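`Release notes and data card, Rundo Sorting Kit evaluation set, February revision`

## Rundo Sorting Kit: Evaluation Card

This card accompanies the recordings supplied with the Rundo Sorting Kit, a two-arm tabletop package offered by Turcotte for teaching laboratories and small research groups. It sets out what the kit contains, what was recorded with it, how the recordings are organized, and where their limits lie. It should be read together with the installation guide, which is issued separately.

The evaluation was carried out at the Pridton bench by Yevdokiia Bondarchuk. The product contact is Harvey Turcotte.

### 1. Contents of the kit

| Part | Quantity | Remarks |
|---|---|---|
| Arm with gripper | 2 | Supplied assembled; joint limits set before shipping |
| Wrist camera | 2 | One for each arm |
| Fixed camera | 1 | Mounting bracket included |
| Tabletop and walls | 1 set | White finish |
| Divided bin | 1 | Two compartments |
| Block set | 1 | Red and green toy building blocks |
| Control software | 1 license | Single workstation |

The workstation itself is not included. Customers who already own a suitable table may order the arms and cameras alone, but the results reported in this card apply only to the full kit.

### 2. Task

The reference task is sorting by color. Blocks are placed on the open part of the tabletop, and the arms move them into the divided bin, red blocks to one compartment and green blocks to the other. Either arm may pick any block it can reach. The operator selects the compartment for each color in the configuration file before the episode begins.

Blocks may be presented singly or joined together. Joined blocks make the task considerably harder, as the arms must either separate them or leave them where they are. Both outcomes are recorded, and the episode notes state which was intended.

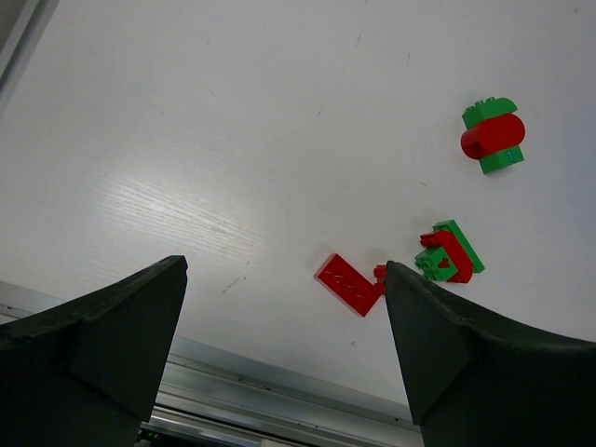
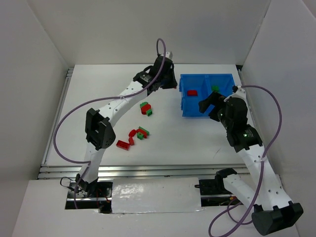
Three levels of difficulty are defined:

- **Level 1.** Single blocks, spaced so that a gripper can close on any one of them without touching another.
- **Level 2.** Single blocks placed close together or in contact.
- **Level 3.** Mixed groups, including joined blocks of both colors and blocks lying on their sides.

The level is assigned by the operator at the start and is not changed afterward, even where blocks are pushed together during the episode. Users who need a strict separation between the levels should review the opening moments of each episode for themselves.

### 3. Recordings

The set holds 1311 episodes. Of these, 263 are reserved for evaluation and should not be used for training. The reserved episodes are listed in `splits/holdout.txt`, and the loader supplied with the kit excludes them by default.

All episodes were recorded under teleoperation. One operator controlled both arms. Episodes in which the operator stopped early were kept if at least one block had been lifted, and are marked `partial` in the index.

Each episode folder contains the following:

```
episode/
 wrist_left.mp4
 wrist_right.mp4
 fixed.mp4
 joints.csv
 gripper.csv
 notes.txt
```

Joint and gripper values share one clock. Video is aligned to that clock during export. Where a camera dropped images, the gap is kept in the timing file and no replacement images are generated.

The file `notes.txt` is free text entered by the operator. It has been checked for personal information and for spelling, but the wording has been left alone. Some notes are a single word. Others run to a paragraph, particularly at Level 3.

### 4. Setting up for comparable results

Customers who wish to compare their own results with the supplied set should observe these conditions:

1. Fix both bases before powering the arms, and confirm that neither moves when the arm is extended by hand.
2. Route the cables with enough slack for the full range of the wrist. A cable that pulls tight will shift the gripper at the end of its reach.
3. Run the joint calibration for each arm separately, then the shared check.
4. Position the bin within reach of both grippers and record its placement in the configuration file.
5. Clean the tabletop with a dry cloth. Do not use solvent cleaners on the surface.
6. Leave room lighting unchanged for the whole session.

Lighting deserves particular care. The white surface reflects overhead lamps, and the wrist cameras pass through bright patches as the arms move. Automatic exposure is enabled by default. It may be turned off, but the supplied recordings were made with it on.

### 5. Findings from the evaluation

The kit was assessed for ease of setup, repeatability, and suitability for teaching. The following observations are offered for the guidance of prospective buyers.

**Setup.** Assembly is within the ability of two people working from the guide. The step that caused most difficulty was cable routing at the wrist. The guide describes the path in words only, and a diagram has been requested for the next printing.

**Repeatability.** The arms returned to their home position reliably after each restart. Small differences between the left and right arms remained after calibration. They had no practical effect at Level 1 but could be noticed at Level 3, where the grip on a narrow side of a block leaves little margin.

**Gripping.** The fingers hold rectangular blocks well. Rounded blocks are less secure, especially when approached from the end. The operator's notes show a clear preference for gripping these across the middle.

**Shared reach.** The software prevents both grippers from entering the bin area at the same height unless the shared-zone option is enabled. Inexperienced operators should leave this option off. It was on for all Level 3 episodes.

**Teaching use.** Students can obtain a usable recording in a first session. The configuration file is the weakest part of the package for this purpose, and a mistyped compartment name produces no warning.

### 6. Known limitations

- Only red and green blocks appear as task objects. The set should not be used to support claims about sorting by color in general.
- Color-blind-safe alternatives are not included in the block set.
- The recordings come from a single bench. Marks and scratches on the tabletop recur across episodes, and a model may learn to depend on them.
- Wrist views are frequently blocked in part by the gripper fingers. Small pieces can be hidden entirely at close range.
- Some blocks carry printed numerals or other marks. These have no meaning for the task and are not annotated.
- No force or touch measurements were taken.

### 7. Support and replacement parts

Gripper fingers are treated as consumable and are sold in sets of 8. Tabletops may be replaced individually. Requests for motors and cameras should quote the serial label on the arm base, and arms should not be opened before the request has been answered.

Service for the kit is provided from the Clamham workshop. Arms returned for repair must be shipped in the original insert with the gripper fitted and closed.

### 8. Terms of use

The recordings may be used for research and instruction by any holder of a kit license. Derived models may be published. Redistribution of the recordings themselves requires written permission from Turcotte. Published work should name the kit, the revision of this card, and the difficulty levels used.

Corrections to the index or to this card should be sent to the product contact with the episode folder name in the subject line. Corrections accepted after the February revision will be listed in `CHANGES.md`.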